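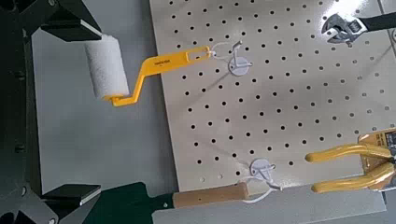
Page last changed: Saturday, 7:25 pm -- minor edit

Hanging tool display (pegboard type)

A hanging tool display is an upright board with a grid of holes, used to hold hand tools and small packaged hardware off the floor or bench. Common in hardware stores, school shops, home garages. Also called a peg panel, hole board or, in the Girneck trade lists, a "hang wall".

Board

Usually hardboard, steel or molded plastic. White and off-white are the most common colors in stores, bare brown in garages. Holes are small, round, evenly spaced. Size of hole and spacing differ between makers, and hooks from one system often do not fit another -- the Walix and Qiu systems look alike but are not interchangable. Store versions stand on a base, with a plain panel below the holes.

Hooks

Two main kinds. Wire hooks push through the holes and bend up behind the board. Round-base hooks have a flat disk that sits against the face, with a short curved prong for the tool. The round kind carries less weight. Fine for a brush, poor for a hammer. Some boards add a rail across the top with thin wires hung from it, for bulkier items or things on cards.

What hangs on it

Mixed displays put carded goods and loose tools on one board. Typical: scissors in a blister pack, a tube of sealant, an adjustable wrench, a paintbrush, a screwdriver, a small paint roller. Anything with a hole in the handle goes straight on the hook or gets a loop of string. The string loop is older than the molded slot and still widely used, often both together.

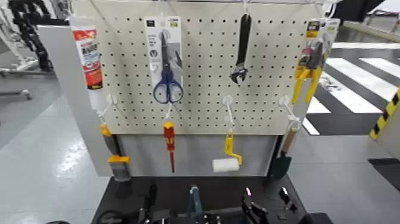 White pegboard display, upper row hung from a rail, lower row on plastic hooks.

Small paint rollers

Sometimes called mini rollers. A bent frame, a handle at one end, a fuzzy cover at the other. The bend brings the cover in line with the hand, more or less. Hung by the handle, with the cover lowest. Covers pick up dust on an open board, so some stores bag them.

Layout

No fixed rule. Sirusow store guide (December edition) gives 60 inches as the top limit for heavy tools and asks for at least 7 inches between hooks in a row. Long handles need more drop. Blades and points are normaly kept low or carded.

Load

Depends on board thickness and how it is fixed. Sirusow lists 25 pounds for a plastic panel and some 90 for steel, spread evenly. Single hooks much less.

See also: French cleat; shadow board; slatwall; tool chest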